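Help Center > Garment Care > Set-up guides

Vevham Steam Station: Section 2, First set-up and pressing of knit shirts
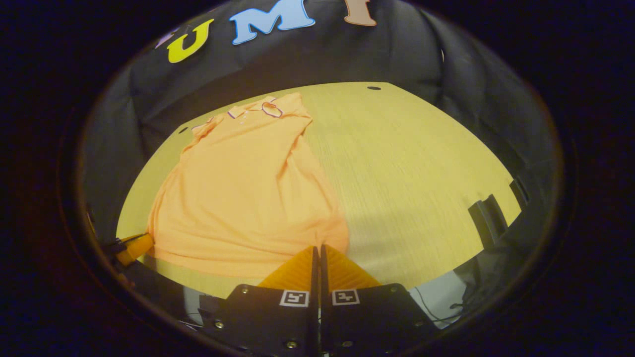 Before you begin, please read this section to the end one time. It explains how to place the station, how to fill the tank, how to prepare a polo shirt or other knit shirt, and how to press it without making the fabric shiny. Woven shirts and trousers are explained in Section 3.

2.1 Placing the station

1. Take the base unit, the iron and the water tank out of the box. Remove all tape, also the small piece under the tank handle.
2. Put the base unit on a flat and stable surface which can carry its weight. The surface must stand heat. If you use a table in place of an ironing board, put the folded pressing mat (supplied) on it first.
3. Leave 8 inches of free space behind the base unit. The steam hose must hang in a loose curve and must not be bent at the connector.
4. Connect the power cord directly to a wall outlet. Do not use an extension cord.

CAUTION: Never press directly on a varnished or painted table. The varnish can become soft under the mat if the mat is thin or wet. When you work on a table, lift the mat after each shirt and let the table cool.

Note: Customers with the older Jenholm base unit can use the same mat, but the tank is different and does not fit.

2.2 Filling the tank

1. Push the gray button and pull the tank toward you.
2. Fill with tap water up to the MAX line. In areas with hard water, mix one part tap water with one part distilled water.
3. Put the tank back until you hear a click.
4. Switch on. The light blinks while the water is heating. When the light stays on, the station is ready.
5. Point the iron away from you, over a sink or an old towel, and hold the steam trigger until the steam is regular. In the first use some drops of water may come out together with the steam. They can carry a little dust from the factory, so do not make the first steam over clothing.

CAUTION: Do not add perfume, starch, vinegar or fabric softener to the tank. Damage from these products is not covered by the warranty.

2.3 Preparing the shirt

A knit fabric is made of loops. It stretches when you pull it, and it keeps the wrong shape if you press it while it is stretched. For this reason the preparation takes more time than the pressing, and we ask you not to skip it.

1. Read the care label. If the label shows an iron with a cross, do not press the shirt. You can still steam it on a hanger (see 2.5).
2. Check for stains. Heat can fix a stain in the fabric. If you find one, wash the shirt again first.
3. Shake the shirt two times, holding it by the shoulders.
4. Open all buttons of the placket. A closed placket makes a hard fold that is difficult to remove later.
5. Turn the shirt inside out if it has a print, embroidery, or a dark color.
6. Lay the shirt down with the back side up. Move the fabric into place with flat hands, from the middle to the sides. Do not pull at the hem.

Note: The best moment to press cotton knit is when it is still slightly damp. If the shirt is completely dry, spray it with water, roll it up and wait some minutes.

2.4 Pressing

Turn the dial to position 2. This is correct for cotton knit and for most mixed fabrics. For pure polyester use position 1.

1. Start with the collar. Open it flat and press the under side first, from each point to the center. Turn it and repeat on the upper side. If the collar has colored edges, test the heat on a hidden place before.
2. Press the placket with the buttons open. Go between the buttons with the tip of the iron. Do not go over them.
3. Press the sleeves. Put the seam of the sleeve at the bottom, and stop a little before the upper fold if you do not want a line there.
4. Press the back, then the front. Put the iron down, give steam, lift it, and move to the next place. Do not slide it as you would do on a woven shirt. Sliding pushes the loops and makes waves near the side seams.
5. Press the hem last, with little steam.
6. Fold the collar down by hand while it is warm. Leave the shirt flat for a few minutes before you fold or hang it.

CAUTION: Steam burns the skin very quickly. Never press or steam a shirt while a person is wearing it. Keep your free hand away from the front of the iron.

2.5 Steaming on a hanger

1. Use a wide hanger. A thin wire hanger leaves points in the shoulders.
2. Hold the iron upright, one hand width from the fabric.
3. Move from the top down, with the trigger pressed in short intervals.
4. Smooth the fabric with the Skirndale glove (sold separately), never with the bare hand.

This way removes light creases. It does not give a sharp collar.

2.6 If the result is not good

Shiny marks: The heat was too high, or the iron stayed too long. Hold steam above the mark and brush softly. Next time use a pressing cloth.

Brown drops: There is old water or a forbidden product in the tank. Rinse the tank two times and repeat 2.2.

Collar points curl up: The collar was pressed only from the upper side. Make it damp and begin again from the under side.

Shirt became longer: It was stretched during pressing. Wash it again and dry it flat.

2.7 After use

Switch off, pull the plug and let the station cool for 40 minutes before you empty the tank. Do not store it with water inside. The cleaning of the steam chamber is described in Section 5.

Text of this section: Orathai Sombatkul. Technical check: Christos Karamanlidis.

Vevham Garment Care | Contact customer service | Spare parts | All rights reserved | Back to top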